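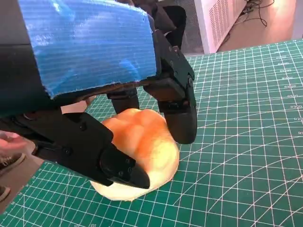 Bakery helper wanted, early mornings, Tillcombe

Hi! I'm Yen-ting Kwan and I run Wistergate, a small bakery on Derska Street, right across from the post office. I'm looking for someone to join us on the roll and bun side of things — soft round buns mostly, plus dinner rolls and a sweet braid when we can fit one in.

You'd be shaping dough, brushing on the egg wash, watching the ovens (ours runs hot at the back left, you'll learn) and packing orders for the cafes. We sold 2,433 buns last month and I shaped far too many of them myself, so yes, I could really use you!

Shifts start at 4 in the morning and you're done before lunch. It's 14 hours a week to begin with, spread over two or three days, and I'm happy to talk about more once we've gotten used to each other. I pay for training time, and you take bread home.

You don't need bakery experience. I would like you to be okay lifting flour sacks, okay with the radio on, and a bit fussy about a lumpy bun — some lumps are fine, I just want you to notice them. You'll need your own way to get here, as the first bus comes much too late.

To apply, drop a note at the counter or email me through the shop page by 8th March. Tell me what you like to bake or eat, and which mornings you're free. Trial shifts are 2 hours, paid, and there's coffee.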